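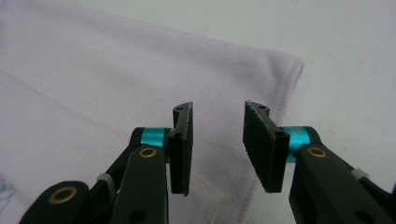
6. Running the folding station on an open day

Read section 5 first. The steps below assume the Raptis controller is already on and the table is wiped down.

6.1 Before the doors open

1. Set the speed limit to 125. The sales sheet says 200. We tried 200 at Garidstead and spent the morning picking shirts up off the floor.

2. Lay out 14 garments. Use plain knits. Thick seams and loose hems are where the fingers miss, so put a few of those in the pile as well. Visitors should see them.

3. Check both finger pads for lint.

4. Do one full fold with no one watching and write the result in the log, good or bad.

Note: Zillgate describes the folding program as "ready for any fabric." Do not repeat this to visitors. We have never seen it manage a fitted sheet.

6.2 During the demonstration

1. Place one garment flat, with a corner toward the far side of the table.

2. Press Start and step back behind the line.

3. If the fingers close on nothing, let the program try again. After 2 misses, press Hold and say out loud that it missed.

4. Do not straighten the cloth between tries. If you do, tell the audience you did.

CAUTION: Keep hands, lanyards and sleeves away from the fingers while the green lamp is lit. The Hold button stops the motion but does not release the grip.

Note: People will ask how long until this replaces laundry staff. Maite Echevarría takes those questions at the Grolport site. Elsewhere, give them the miss count from the log and let them work it out.

6.3 Closing down

1. Press Hold, then Park.

2. Copy the log before switching off. The controller clears it on restart, a fault Nikola Babić reported in December and which is still open.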